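Thursday Shift

When Venow took over the housekeeping contract at the Flastau flats, they kept five of us on and moved us to the desks upstairs. I had cleaned kitchens there for eleven years. Now I watched them being cleaned.

Each of us had a screen and a pair of headphones. The rooms on the screen were drawn by the computer, every cupboard and tap, and the arm did its jobs in there over and over before it was let into a real flat. When it got stuck, we took the controls. My first job of the morning was number 324, and it began with the view from the wrist, looking straight down.
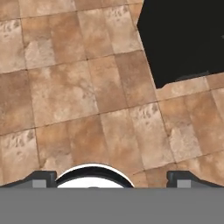
I typed "floor, nothing to pick up" and pressed the green key. The floor was the part I knew best. At Flastau I used to do the tiles on my knees with a brush, because the mop left the grout dirty, and my supervisor at the time said I was slow. The new supervisor said I was slow as well, but she had a chart for it. The target was 88 jobs a shift. I was doing seventy.

The woman at the next desk had come from the Nakamura laundry when that closed. She did her 88 by three o'clock and then knitted under the desk. She told me to stop looking at the rooms.

"You're thinking about who lives there," she said.

I was, a bit. After the tea break they gave me the island. 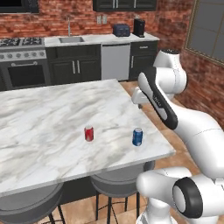 The instruction was to clear the drinks. I put my hand on the controls and didn't move them. In a real flat I would have picked up each can and shaken it, and if there was anything left I would have asked. There was no box for asking. I wrote "check if finished" in the notes and sent it on.

It came back at ten past four with a red mark. The supervisor walked over and read it from behind my chair.

"Finished with what?" she said.

"The drink."

She stood there for a while. Then she asked how I used to do it, and she pulled up a chair and got out a pen.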